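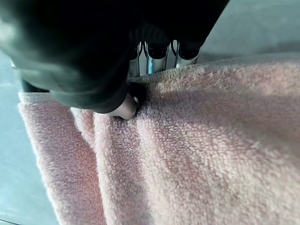

Veronica Pană wrote in to ask whether she should stop folding her own bath towels and wait for the machine to get good at it, having read that a lab at Moltholm had "solved" terry cloth. My short reply was that she should keep folding. The long reply is this month's laundry page, with the usual tips at the end for anyone who wants to skip the grumbling.

The Moltholm result comes from a method the group calls press and read. Most towel-folding robots look for corners with a camera, go to a corner, grab, and hope. Press and read has the hand put one fingertip down into the pile first, and the program works out from that touch where the cloth is thick, where it is doubled over and which way a hem might lie. Only after that does it choose a place to pinch. The reported figure is 61 good folds out of 100 towels, against a lower score for the camera alone.

I read the whole write-up, including the tables in the back, and I have complaints.

A "good fold" in the paper means one fold, edge to edge, with the two hems no more than four centimeters apart. That is the first fold of three in my house, and four centimeters off on the first fold gives you a lopsided brick by the third. Nowhere does the paper try the second fold.

The towels are also very well behaved. The group used nine of them, all hand towels, laid out on a table before each try. Veronica's towels come out of the dryer in a ball with a sock inside. Mine do too. Getting from the ball to something lying on a table is most of the work, and it was done by a person every time.

Then there's the camera-only number they compare against. It comes from the group's own older program, on plain cotton sheets and dish towels mixed in with the terry. A fair race would put both methods on the same cloths. Tamara Filip, who used to fold for the Hastora hotel laundry, read my copy and wrote one line in the margin: "How many after a wash?" I looked. The towels were washed once, before the first session, and never again. Terry changes a lot between the first wash and the sixth. The loops flatten, the woven band at the end shrinks more than the middle does, and the towel starts to cup. If a method depends on the feel of the pile, that matters.

I'll give them one thing. Touching before grabbing is right, and it is what good folders do without thinking. A towel can look flat and still have a ridge running down it, and if you pinch next to the ridge you pick up two layers and the whole thing goes crooked. On thick loops your eyes are a poor guide. So the idea is sound and the claim is too big, which I have also said of Ardeleanu's window-cleaning rig and the Brurkham dish rack.

What I'd take from it for your own laundry table:

Feel for the ridge first. Lay the towel down, put one fingertip on it and push lightly into the loops, then slide toward the hem. A hidden fold feels like a cord under the cloth. Smooth it outward with the flat of your hand before you lift anything.

Find the woven band by touch. The band near the end is flatter and tighter than the pile, and it is the straightest line on most towels. Match band to band and ignore the side edges, which are nearly always a bit wavy.

Unroll the side hems. They like to curl under in the dryer. Run a thumb and finger down the length once and they'll usually stay put through the first fold.

Don't drag with your fingertips. A fingertip pressed into terry catches the loops and bunches the cloth. Use your palm to move a towel and your fingers only to pick it up.

Shake before you lay it down. Two hard snaps, held by the short end. It takes out more creases than any amount of patting.

Go easy on softener. It coats the loops, and a slippery towel slides off the stack. Half a cup of white vinegar in the rinse does for my machine, though never in the same load as bleach.

If you must buy a folding gadget, ask the seller to start from the dryer. Bring your own load, six towels in a heap, and stand there while it works. I did this at a home show in June and the salesman asked me to lay them out flat for him.

Letters on towels that won't stop shedding are still coming in, and I'll get to those next. Please say how old the towel is and what you dry it with.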